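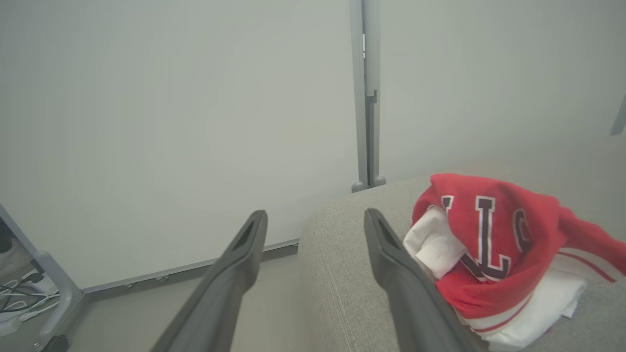 Demonstration collection is the gathering of recorded examples from which a robot learns to carry out a task. A person guides the arm, by hand or with a remote controller, while the system stores joint positions, gripper opening and camera images. One complete attempt is called an episode.

Cloth is a common subject. A garment lying in a heap on a sofa has no fixed shape, so the place to grasp it must be found from the images. A camera near the wrist keeps both fingers in view – useful at the moment of contact, when a camera farther away is often blocked by the arm.

The Danzer set, gathered at Sonville under Urs Zürcher and Sipho Ntuli, holds 2434 episodes by 22 operators. It was released on February 25, 2020. Of these, 2000 are used for training and the rest for testing. Failed grasps were kept and labeled.

See also: Grasulwood set; Teleoperation; Imitation learning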